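Keeping leftovers: cling wrap, lids or bags?
Group project report, Leblanc house, May 23, 2022

Our group looked at how people in share houses store cooked food, and how much ends up in the bin. We surveyed 19 households in Jamercombe and ran a food diary in 8 of them for 14 days. Three households dropped out, so the diary part is really only 5. Not ideal.

Main thing we found — people cook too much rice. Rice and pasta were the most binned foods by a long way, then salad. Meat hardly ever got wasted, probably the price.

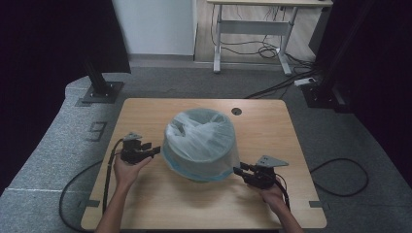 Which storage method wasted the least food?

Clear tubs with a proper lid, mostly because housemates could see what was inside and ate it. Foil was the worst. Things wrapped in foil got forgotton at the back of the fridge.

Labels helped a bit. One house used masking tape and a marker and kept it up the whole time, the others gave up in the first week.

Problems: diaries filled in late, no kitchen scales in two houses, one fridge died. Would start in July next time, after exams, and weigh everthing.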